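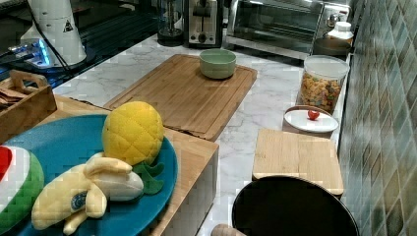

Home Cooking Classes Return to Haltton in September

The Haltton Adult Learning Center will reopen its evening cooking program in September, with 15 places in each class. Valentyna Hrynyshyn, who was appointed program director in the spring, said the new schedule reflects what former students asked for.

"People wanted plain weekday food," Hrynyshyn said. "They wanted soup, beans, a decent loaf of bread. We had been offering too much pastry."

The center received 1,130 applications last year, and many applicants were turned away. Hrynyshyn said a second evening session, on Friday, should shorten the waiting list - though she does not expect it to disappear.

Fees remain unchanged. Residents of Drerine may now enroll on the same terms as Haltton residents.

"I would ask people to apply for one course at a time," she said. "The forms are at the front desk."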